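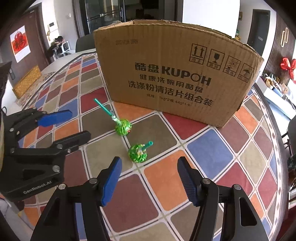

Questions about your order

How long does the delivery take?
Inside the country we need 2 to 4 working days. In November it can be longer.

Can I wash the tablecloth in the machine?
Please look at the label first, every cloth has its own. We advise mild soap and no bleach.
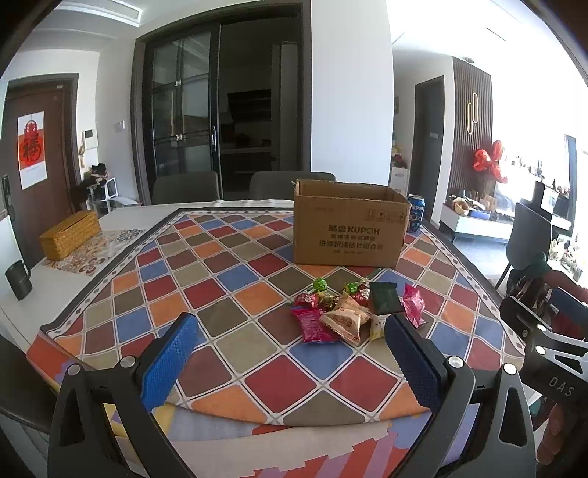 Tablecloth with diamond pattern and zigzag border

Do you sell by the meter?
Only the Oleck fabrics. The Atby cloths come hemmed and we don't cut them.

Can I return a cloth?
Yes, if it is not washed -- also when the package is opened. Write the order number on the paper inside.

Who answers my e-mail?
Mostly Steinar Bundgaard. He reads English and Danish.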